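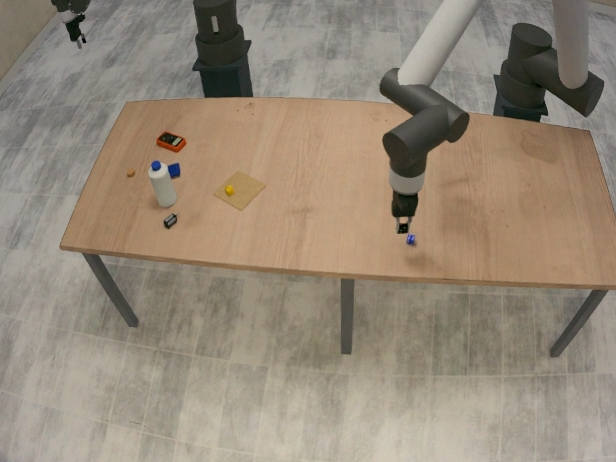 Sim bench, two arms, same table for every run. Blue cube under the near gripper.

Parallel finger gripper compare in sim - close rate vs slip on small cubes

tilewalker
Ok posting this before I lose the notes. I've been going back and forth on which gripper model to keep for the tabletop set and I want other eyes on it. Two candidates, both two finger parallel:

Narness short finger - compact black body, short fingers, the one in the render at the top
Soliman - longer stroke, longer fingers, pads modeled softer

Same arm, same start pose, same table. Task is pick a small blue cube off bare wood, lift, hold, put it back down. No camera in the loop for this part, cube pose comes straight from the sim state.

277 picks each. Narness dropped 4. Soliman dropped 18. I did not expect that, thought the long fingers would win easy.

Controller is plain joint position with a force cap on the fingers. Nothing clever.

Anybody got a reason to distrust this before I rip the Soliman out of the config?

gearlash
What's your timestep. If you're running the fingers at the same step as the arm I wouldn't trust either number.

Also what counts as a drop.

tilewalker
Same step for everything, yes. Drop = cube center goes below half the lift height before I command the release. Cube rotating in the fingers is not a drop, only falling.

gearlash
So a cube that spins 40 degrees and hangs on by a corner is a pass.

tilewalker
Right now yes. I know.

mothbox
Spinning matters way more than dropping if you're ever going to place it on anything. You've got that cardboard square in the middle of the table with the yellow cube on it, is that the place target? Becuase if so score the place, not the pick.

tilewalker
Cardboard is the place target for the next round. Yellow cube stays on it as a thing to avoid. Haven't scored any of that yet, one thing at a time.

mothbox
Fair. But I'd still log the yaw of the cube in the fingers at top of lift. One line of code. You'll want it later.

sprocketeer_9
Going to disagree with the whole setup. Short fingers on a small cube is the easy case for short fingers. Of course it wins. Try the bottle.

tilewalker
Bottle is taller and the cap is narrower than the body, short fingers have to come in either on the cap or from the side. Haven't run it. It's on the list with the orange meter.

sprocketeer_9
Then you aren't comparing grippers you're comparing grippers on one cube. Don't delete the Soliman off of that.

tilewalker
That's sort of why I asked lol

gearlash
Soft pads are the likely problem. If the Soliman pads are soft contacts with default damping they'll bounce on close and the cube creeps down a hair every step. Looks like slip but it's the solver. Stiffen the pad contact, drop the timestep by half, run it again. If the 18 goes down to single digits you had a sim problem, no gripper problem.

prunepit
Seconding this. Had the exact same thing on a Prarngate wrist model last year. Cube would sink out of the fingers like it was melting. Halving the step fixed most of it, other bit was mass. Somebody had typed the cube mass in grams in a kilogram field.

tilewalker
Checked mass, it's fine. Trying the step thing tonight.

mothbox
Which arm controls the far gripper, top left? Is it doing anything?

tilewalker
Second arm, parked for this. Base is behind the far edge of the table, I leave it hanging out past the left end so it's clear of the clutter. Two arm handoff is the eventual plan, but only after one arm works.

mothbox
Parked but simulated?

tilewalker
Yes full joints, holding pose.

mothbox
Costs you time for nothing then. Freeze it. I froze mine and runs got a lot quicker.

gearlash
Don't freeze it if you plan to compare with handoff results later. Different solver load, different contact islands, results shift a little. Keep it live and eat the cost.

mothbox
If contact results change because an arm on the other side of the table is frozen, the results were junk already.

gearlash
They shift. I've seen it. I didn't say by a lot.

mothbox
Then show a number.

gearlash
Don't have one handy. Not digging through old logs for that.

prunepit
Both of you take it to another thread maybe

dovetail_dan
Question from someone on real hardware. How do you have the force cap set on each one? Real units that look the same on paper close very differently. We have two Arum grippers, same model, and one squeezes noticeably harder at the same setting. If the sim has both candidates at the same cap but the longer finger has more flex modeled, you get less force at the tip.

tilewalker
Same cap at the joint, both. No flex on the fingers, rigid bodies, just the pads are soft. So the tip force should match on paper. I haven't measured it at the tip though. Good point, can put a contact sensor on the cube.

dovetail_dan
Do that first imo. Before timestep, before anything. Plot force on both faces of the cube from close to lift. If one side leads the other your approach is off center and the long finger one will punish you for it more.

sprocketeer_9
^ this. Off center approach was my guess too. Is the gripper coming straight down?

tilewalker
Straight down, elbow hanging over the right half of the table, fingers pointed at the wood. Approach target is the cube center in x and y. I did not check the tool offset for the Soliman seperately, I copied it from the Narness and changed the length. Hmm.

sprocketeer_9
there it is

gearlash
Could be. Could be both.

tilewalker
Update, evening, quick one.

Contact sensor in. Narness: both faces touch within a step or so of each other. Soliman: one finger lands well ahead every single time and drags the cube sideways over the wood before the other one gets there. So tool offset was wrong in y. My mistake. Fixed.

Reran Soliman with just the offset fixed, timestep untouched so I don't change two things. Didn't do the full set, only got through part before I had to stop. Drops look a lot lower. Not posting a number till it's a full 277.

dovetail_dan
Nice. Save the plot from before the fix too, it's a useful one to show people.

prunepit
Glad it wasn't grams again

gearlash
Still do the timestep.

tilewalker
Will do. Full rerun is queued, both grippers, original step, then both again at half step. Logging yaw at top of lift too, mothbox.

mothbox
good

sprocketeer_9
And the bottle.

tilewalker
And the bottle. Planning for the next batch, tell me if it's dumb:

cube on bare wood, both grippers, as now
cube to cardboard, yellow cube left in place, touching it = fail
bottle by the cap, then bottle by the side
the little black clip thing near the front edge, pick only

494 runs per gripper for the whole batch, split uneven, most of it on the cardboard place.

sprocketeer_9
Clip will be misery with either one. It's small and it's got an odd shape, what collision mesh are you using?

tilewalker
Convex hull right now.

sprocketeer_9
Then you're picking up a potato shaped like a clip. Decompose it or skip it.

tilewalker
ok skip for now

mothbox
Bottle next to that other blue cube is going to be annoying from the side btw. It's right up by the shoulder on the cap side. Come in from the other direction or move the cube.

tilewalker
Would like to leave the layout alone so it matches what I've run. I'll bring it in from the other side and see if the wrist can get there. If not the cube moves and I start a new layout file.

kelpwire
Coming in with the camera question since it's in the forum section title. When you drop the sim state pose and go to a camera, where are you mounting? Wrist or overhead? On short fingers a wrist cam sees the cube nearly all the way in, on long ones you have more standoff but the fingers eat more of the view. That changed which gripper I picked more than drop rate did.

tilewalker
Not decided. Leaning overhead fixed for round one just to keep it the same for both.

kelpwire
Overhead the elbow will block you. It hangs right over the work area.

tilewalker
Angled from the near side then. Separate thread when I get there, don't want to mix it in with this.

gearlash
For the record I'd still keep short fingers for a table like that. Less to go wrong.

sprocketeer_9
Wait for the bottle numbers.

tilewalker
Keeping both in the config for now. Rerun should be done by Tuesday if the machine stays up, will post drops, yaw and the force plots in here.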